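Kusico opens home trial of its two-hand kit in Kadport

The company Kusico has started to offer its two-hand kit for service robots to customers in Kadport. Until now the kit was available only to laboratories, and one had to order it through the distributor Cherkaoui and then wait for the parts. From September it can be rented by the month, with installation and a first working day included in the price.

The kit consists of a left and a right hand, each with five fingers, and a sensor module which is clamped on the wrist. The cable goes out from the module and back along the forearm on the outside. Kusico says that this makes it possible to change a module without opening the arm. One hand weighs 402 grams, without the cable.

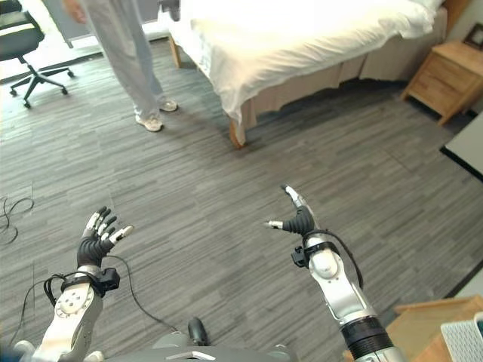

Kadport Technical Bulletin – No. 32, page 3

For the trial the company does not use a test hall. The robot is brought into a normal furnished room, with a bed, a nightstand and a carpet on the floor, and a person from the service team stays in the room with it. According to Kusico, most of the difficulties with hands of this type come from soft things, such as sheets and covers, and these are hard to prepare in a laboratory in a natural way.

The rental price is 400 a month for the pair, in local currency. The shortest contract is three months. Customers who already own an arm from another maker must ask first if the wrist plate fits, as at the moment Kusico supplies only one type of adapter. A second adapter was announced in spring, but it is not yet in the price list.

We have read the manual, which is 32 pages long and written in clear language. The chapter on calibration is good. It explains how to hold both hands upright in front of the robot with the fingers open, and how to check that the thumbs are at the right angle. The chapter on cables is too short in our opinion. It says only that the loop at the wrist "should be free", and does not say how long the loop must be. For a person who installs the kit for the first time, a simple drawing would be a great help.

The question of cables is also important for the rest of the room. Power supplies, chargers and extension cords need a place, and in a bedroom there is not much of it. Kusico recommends to keep the walking area clear, and to put the desk with the computer near a window or a wall – the robot should not have to turn around it.

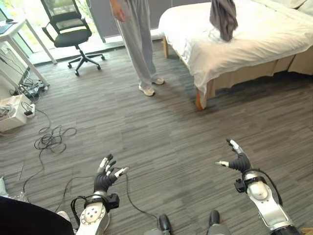

A reader from Prustska wrote to us that the rental is fair for a workshop but too high for a private home, and asked why the service visit cannot be booked separately. The same reader has used the older version of the hands and was satisfied with the grip, but had to replace one wrist cable after the first winter and waited long for it. The new cable, in the reader's view, should be part of the kit as a spare.

Kusico answered that a spare cable can be added to each order, at extra cost, and that separate visits are planned for Kadport first. Prustska will follow when Cherkaoui has its own service point there. Orders are taken by telephone until 3 in the afternoon.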